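The Arm in the Bike Shed

A kitchen robot, built nights and weekends in a shared workshop that smells like chain oil. It mostly drops things. Less than it used to.

By 7 in the evening the good bench at Verkia is taken. Always is. Verkia is a shared workshop in what used to be a bike repair place, 30 members, one drill press, a heater that trips the breaker if the laser cutter is running. I have the bad bench, the one by the door with the wobble. That is where Prusis lives.

Prusis is an arm. Six joints, printed shoulders, a base plate cut from a scrap of steel shelving. The plan back in June was modest, or I thought so - pick vegetables up off a counter and put them in a bowl. A thing any toddler can do. Motors came secondhand from a shop called Ní Bhriain, in a shoebox, wrapped in newspaper. Two were dead. One was dead but only on cold mornings, which took me three weeks to figure out.

The first version had a wrist that sagged. Second version had a wrist that didn't sag and a shoulder that did. I reprinted the shoulder bracket so many times the spool rack started to look bare, and somebody left a note on the printer. Fair enough. The fix in the end was a plain steel bushing from the hardware store and a longer bolt. All that plastic in the bin and the answer was on a peg by the register.

Then the breaking started. Every mistake in the code was a real mistake, with a real elbow going into a real bench. I cracked a gripper finger on a Sunday-dinner sized onion. I bent the base plate. I lost a whole evening to a cable that wrapped itself around the forearm and yanked its own plug out. So the arm went under a sheet for a while and I moved the practice to a computer, like I should of done from the start.

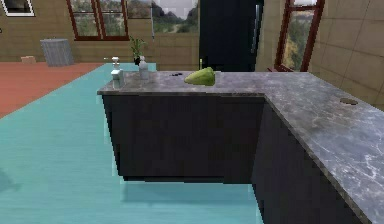 Practice runs happen in a simulator now, a free one called Vustari, on a laptop with a missing F key. It is slow to learn and ugly in the menus and I would not go back. I can set up a kitchen much nicer than mine, gray marble and a big black refrigerator, and put one green bell pepper on the counter as the thing to go after. Peppers are mean. Lumpy, smooth skinned, they roll a bit and then they don't. When a grasp goes bad I hit reset, and no bracket dies.

I ran 1000 tries overnight, fans howling, laptop propped on two paint cans so it could breathe. In the morning I read the log over cereal. The early ones were awful. Coming in too fast, closing on air, shoving the target instead of lifting it. Later ones better. Slower on the last inch, fingers a little wider. I changed the approach angle and ran it again.

Then back to the workshop, sheet off, real arm, real pepper from the corner store. First try it missed by the width of a thumb. My camera mount was crooked. Simulated cameras are never crooked unless you tell them to be, so I went home and told them to be. Randomized the tilt, the light, the friction too. Friction was a total guess. I rubbed a pepper on the bench with my hand and picked a number.

Take 23 on the real bench, it lifted. Held for a good few seconds, wobbled over to the bowl, let go. The guy sanding a guitar neck two benches down turned his sander off and clapped. Take 24 it put the pepper on the floor.

Still to do: the wrist cable needs a proper guide, not tape. The power supply wants a box around it, becuase right now it is a bare thing on a shelf and that is not how you stay popular in a shared space. Tomatoes are next. I have bought a mop.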